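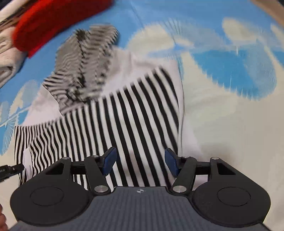 Striped garment, awaiting instructions. Cloud-print sheet, bought in a sale.

How to fold a striped top on a bed
by Catinca Lazar

Stripes are the best folding teacher you can get, and the least kind. On a plain jumper a crooked fold is your secret. On black and white stripes it can be read from the landing.

Before you start

Make the bed first. Folding on a bumpy duvet gives you a bumpy top. Push anything already folded up to the pillow end, where you are less likely to lean on it.

1. Find the hem and lay it flat. Leave the top half in whatever state it landed in.

2. Take hold of both shoulders, lift, and give one firm shake. Two if it has been at the bottom of the basket since April.

3. Lay it face down and smooth from the middle outwards with flat hands. Stop when the stripes run straight from neck to hem.

4. Fold one side in towards the middle, using a single stripe as your guide. Pick one and stay loyal to it. Fold the sleeve back down along the edge.

5. Do the other side. It will not match. Undo it and try again.

6. Bring the hem up to the neck, then fold in half once more. Turn it over and admire it briefly.

My shelf is 29 cm deep and a top folded this way fits with room to spare. Thick, fuzzy things go at the bottom of the pile, whatever Arvid tells you.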